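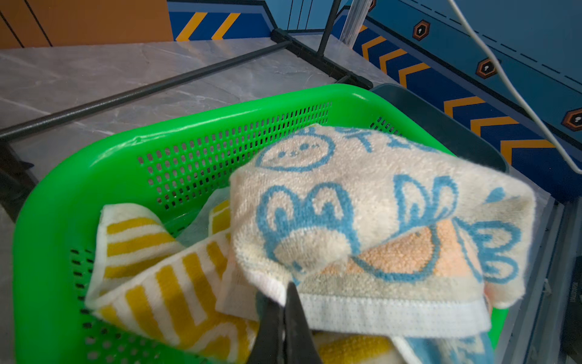 Towels in the green basket

How do you keep the after-school schedule from eating the whole family?

Sosina Workneh
18 Sep 2025

Hi all, long-time reader and I think this is only my second post. We have three kids (ten, eight and five) and until this fall we were a one-activity-each family. Then over the summer I got soft. The oldest made the swim team at Gellstead, the middle one begged for drama club AND kept her violin, and the little one has started beginner gymnastics over in Parham, which is a 13 mile drive each way from our house. I signed every form with a smile on my face and now I'm paying for it!

We have a paper calendar on the fridge and my husband has his own calendar on his phone, and they don't match. Last week we both showed up at violin and no one was at the pool. My son sat on the bench with his coach for half an hour, and he was very nice about it, but I cried in the car. Dinner has been cereal twice. The laundry gets washed and then it lives in the basket until somebody needs a towel.

I don't really want to pull anybody out of anything. They love it all, and I already paid $300 for the swim season, which doesn't come back if we quit. What I want to know is how the rest of you keep it straight. One calendar or two? Do you carpool with people you barely know? What do you feed them when you get in the door at 7:15 and bedtime is 8:00? My husband says we should just ride it out until the holidays, but I'm not sure I've got that many weeks in me.

Thanks for reading all of this – I typed it in the parking lot at gymnastics.

Sharada Nambiar

Oh, I feel for you. We had a fall like this two years ago with marching band, soccer and religious ed all going at once, and I can tell you what we changed, in the order we changed it.

First, one calendar. I don't care if it's paper or phone, but the other one has to go. We kept the paper one because the kids can read it and I like to cross things off. Every Sunday-night-type chore site will tell you to color code, and we tried that, and then the purple marker dried out and my daughter thought she had no practices. Initials work fine. What made the difference for us was writing the driver's name next to every single pickup. If there's no name in the square, it isn't planned yet. My husband takes a photo of the page once a week so he has it at work, and if something changes he has to call me, no texting it to me while I'm driving.

Second, the carpool. I was shy about asking too. I stood next to the same mom at the pool for most of August before I got up the nerve, and she said yes before I'd finished the sentence. Start with one leg of one trip. For you I'd go after the Parham drive first, because that's the one killing your evening. Ask the gym's front desk if they'll pass your number along to anybody else coming from your side of town. Ours did. Do meet the family first and see the car, and sort out booster seats ahead of time (your five year old will need one in whatever car it is).

Third, food. We moved dinner! On the worst nights the kids eat their real meal at 4:00, as soon as they get home, and then it's toast and fruit when we come back in. I know it sounds odd, but they were starving at that hour anyway and filling up on crackers. I make a big pot of something on the weekend, chili or chicken and rice, and it covers two of those early dinners. Baked potatoes are the backup.

As for the laundry, I stopped folding towels that year and I've never gone back to it. They go from the dryer to the basket and the basket goes in the bathroom. The ten year old can start his own load of swim stuff, by the way. Mine learned at nine and only turned one thing pink.

I'd also sit down with your daughter in a few weeks and ask which of her two she'd keep if she had to pick. You don't have to act on it. Mine surprised me, she'd been wanting to drop soccer since the first game and thought I'd be upset.

Write back and tell us how it goes, I'd like to know about the carpool.

Thevar

just drop one. we did and the kid didn't even notice. also a crock pot

Walow mom of 4

Agree with Sharada on the early dinner, we do that too, only ours is closer to 4:30 because of the bus. One more thing on the calendar. Put the weird stuff on it as well, picture day and the early dismissals and the night drama needs everybody in black pants. The regular practices you'll learn by heart in a month. It was always the black pants that got us, and I've been to the store at nine at night for them twice.

Also ask the swim team if they have a parent list. Ours goes out by email at the start of the season and I deleted it without looking.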